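Prarken Wrist-View Handling Set
Data card, September release

Scope
This card sets out the rules that apply to recording, labeling and sharing the Prarken set. It covers 2,000 recordings of a gripper handling soft goods on tabletops, made at the Drorkstead site. Questions go to Setsuko Oda, who maintains the card.

Operating rules
1. The operator stays within reach of the stop button while the arm is powered.
2. Grip force is set before an item is placed and is not changed during a recording.
3. Fingers are inspected after every 11 recordings. Scuff marks are acceptable – cracks and loose plates are not.

Labeling rules
4. Annotators name the held item first, then its closures, such as zippers and pull tabs.
5. Printed text is transcribed only where it can be read in full. Otherwise the entry is "text, unreadable."
6. Views through windows are labeled as background and are not used to identify a location.

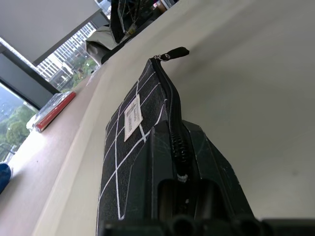 Release and review
Tsutomu Hoshino approves each release in writing. A sample of 1,000 recordings is checked against rules 4 to 6 before approval. Recordings showing a face are withheld.

Known limits
Rigid containers are underrepresented. Strong daylight may wash out tabletop surfaces.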